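Notes from the Brasorik open day

Typing this up on the train so forgive the mess. Went out to Brasorik for their staff culture open day, the one Prekness has been pushing in its newsletter since October. Theme was recognition at work. How you thank people, basically, and whether they notice.

Got there late. Parking was a nightmare, ended up two streets over behind a tile place. Missed the welcome but caught the tail of the managing director's bit, which was mostly thank yous to sponsors. Economou did the catering. Good spinach pie.

The group was 33 of us on the sign-in sheet, small business owners for the most part, a few HR people, one bloke who runs a swim school and asked the best questions all day.

First session was the thank-you wall. You've seen these. Cork board by the lunch room, cards, pins. Difference at Brasorik is that managers aren't allowed to write on it, only the people on the floor and in the office. Cards stay up a month then go home with whoever they're about. I read a fair few. One said "thanks for swapping shifts so I could get to the school concert". Another just said "you label things properly". I'd be happy with that one myself.

Then the money talk. They used to run a $300 gift card for employee of the month and scrapped it. Same handful of people kept winning, everyone else stopped caring, and a couple of the winners were embarassed by it. Now each team lead gets a small budget and has to spend it on something they know the person likes. Movie tickets, a bag of decent coffee, a half day off before a long weekend. Leads have to write down why. One sentence, goes in a shared folder. I asked if anyone checks the folder. Long pause. Payroll does, apparently, for tax.

Walked the building after that, quick lap. Desks, dispatch, workshop, back up the stairs. Our guide kept introducing people by what they'd done lately and not by job title, and I liked that a lot. Going to pinch it.
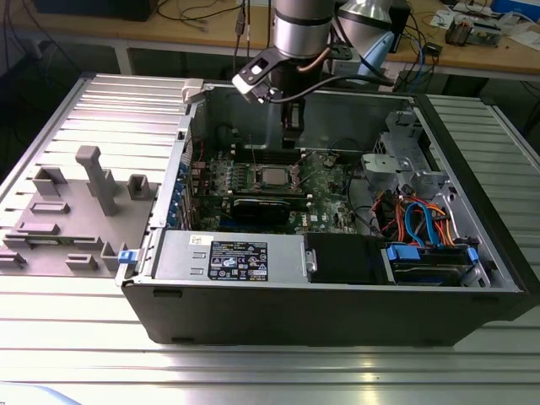 Attila Rácz disagreed with most of this over lunch. Praise in front of visitors puts people on the spot, he reckoned, and half the staff we'd met on the lap looked like they wanted to get back to work. His view was you ask each person when they start how they like to be thanked, write it on their file, and stick to it. Private note, word in the corridor, whatever. He's had someone tell him "just don't make me stand up" and he never has.

Fair point. I went quiet and ate my pie.

Afternoon was weaker. A rep from Stellar did a demo of their points app, where staff send each other stars and trade them in for stuff. Slick enough. But 32 slides! And the swim school bloke asked what happens to the person who gets no stars and there wasn't much of an answer. "The dashboard flags it." Then what?

Best part for me was the last half hour, chairs in a circle, no slides. A dispatch supervisor talked about her first year leading a team of 9. She'd been told to give feedback every week so she set a reminder and did it, same time, same spot by the printer, and one of them finally told her it felt like getting a parking ticket. So she ditched the reminder. Now she says it when she sees it. Some weeks a person hears nothing and some weeks they hear it three times. She thinks thats about right.

Things I'm taking back to our place:

Cards on a board, no managers writing.
Ask the new starters how they like to be thanked. Ask the old hands too, I never have.
Team lead budget, if I can find the money.
No app.

Next one is at the Prekness office, January 13, 2026, topic is exit interviews. Bring your own mug, they ran out. Signup is through the newsletter and you need to put down any food allergies when you register, not on the day.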